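Clustine is back up, and she's tying shoelaces again (well, trying to)

If you walked past the end bay at Pristley in January and wondered why the two-armed cell was dark, I have the story, because I spent most of an afternoon in there getting under everyone's feet. Clustine, as the cell has been called since before I started writing these updates, was down for a full service. She's running again now, and I got to see the first real job afterward, which was a sneaker.

The short version is that the cell hit 2,000 hours on the clock, and that's the number where Ishbel Shearer shuts everything off and goes through it from the base bolts up. There's a smaller check every 200 hours that takes up a morning and mostly involves a flashlight and a rag. The big one is a different animal. Ishbel had her sleeves rolled up and a parts tray balanced on an upturned crate when I got there, and she told me I could stay if I held the light.

So I held the light! The first thing she wanted to show me was the fingers. Each gripper has 2 of them, black and tapered, and they take all the abuse in this cell. They bump the work surface, they bump each other, and every so often they bump the other arm. I'd expected her to throw out anything with a mark on it, but she isn't bothered by scuffs. What she checks is whether the tips still line up when they close. She slides a strip of paper between them, shuts the gripper, and pulls. If the paper holds evenly along the tip, the fingers stay. If it swings around one corner, the fingers come off and get shimmed or swapped.

One pair got swapped. The others went back on with their battle scars, and I kind of like them better that way.
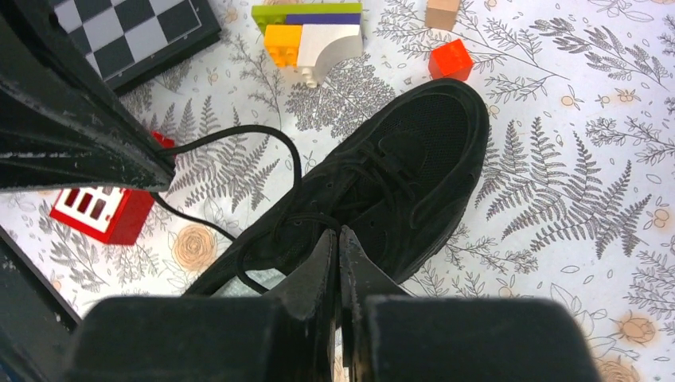
Fingers down at the collar of the sneaker, with a few honest scratches on them.

A laced shoe is a mean test for a freshly serviced gripper, by the way. I asked Radu Munteanu why they don't start with a nice square block, and he said they do, they'd done the blocks before lunch, and I'd missed it. A block will forgive you a small error. A lace is thin and floppy and slides out from between tips that aren't meeting right, and then it's lying across the cloth and you have to go find it. He calls it the cheapest alignment gauge in the building.

Then there are the cables, which I could write a whole post about and probably shouldn't. The purple ones running along the arms had been strapped too tight. Yiran Xiao spotted it on one of the morning checks back before the holidays, when the left arm started dropping its wrist connection for a split second and picking it right back up. It's a horrible kind of fault to chase. It would behave all day and then do it twice in ten minutes, and you'd swap a board and think you'd fixed it (they swapped a board, and they thought they'd fixed it).

What Yiran did in the end was put the arm through its slowest moves by hand, with the power off, and just watch the cable. At one particular angle of the wrist, the slack ran out and the connector took the pull. That was it. A connector getting tugged a tiny bit, over and over, for weeks. Both arms now have a big loose loop over the wrist, and the straps further down got moved so the loop can travel. It looks a little silly, to be fair, like the arms are wearing headbands. Ishbel says it can look however it wants.

There were 23 screws on the list for re-torquing, and I can report that every one of them got a dot of paint marker afterward. The dot goes across the screw head and onto the part next to it, so if the screw ever backs out you can see the line break. Gregor Kerr did those. He puts music on and does not wish to be spoken to, and I respect that.

I also got a lesson in housekeeping. The cell has pale panels on the sides and back with aluminum posts at the corners, and small stuff loves to migrate to the bottom of those panels. Toy bricks, mostly. The bricks and blocks are there to give the arms a cluttered place to work in, and they get shoved around all day long. Before the service, Gregor pulled the cover up and vacuumed along every edge, and got a bolt, some lint and a zip tie end out of there. The bolt led to a bit of a discussion. (It was from a lamp. Everyone relaxed.)

The flowery print gets comments from every visitor we bring through. I'm told there was a plain gray one first, and the fern one went in when the team wanted something busier under the objects. It has to be flat and it has to be smoothed out by hand after each cleaning, corners first. Mirjam Verbeke has opinions on this and showed me how to do it properly, and then redid mine.

Mirjam also looks after the circuit boards at the front, by the cable tray. Her rule is that nothing gets unplugged without a photo on somebody's phone first. She instituted it after the last service, when two leads went back the wrong way around and cost the team an evening. This time it all came up on the first power cycle, and she allowed herself a very small fist pump, which I'm putting on the record here.

By late afternoon the arms had been homed, the grippers had been opened and closed more times than I wanted to listen to, and the checkerboard was down on the left side. In went the shoe.

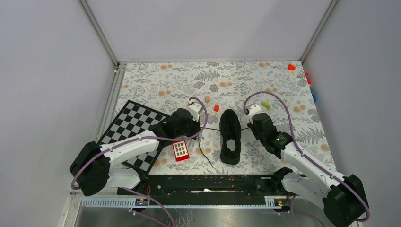
Both arms at work on either side of the shoe. Note the new cable loops over the wrists!

I'd love to give you a success rate, and Radu laughed at me when I asked for one. They don't score anything on the first day back. What they look at is whether the arms go where they're told, whether the wrist connections hold, and whether anything is getting warm or noisy. I can tell you the left wrist didn't drop out once while I was standing there, and Yiran stayed next to it the entire time with her arms folded, daring it to.

A few practical bits for anybody who shares the bay:

The cell is bookable again from the usual sheet on the Sutherland side door. Mornings are still held for checks, so please don't write over them in pen.

If you use the grippers on anything gritty, wipe the fingers down before you leave. Ishbel has left a box of cloths on the shelf. The cloths are for the fingers. They are not for coffee.

Leave the purple loops alone. I know they look too long. If one snags on something, stop the arm and come get Yiran or Ishbel, and please don't strap it down tighter.

The Skoltulico group has asked to come by and see how the finger check is done, and Ishbel has said yes as long as they bring their own paper. I'll try to be there for that one and take some more pictures. In the meantime the old finger pair is sitting on my desk, and Gregor would like it back.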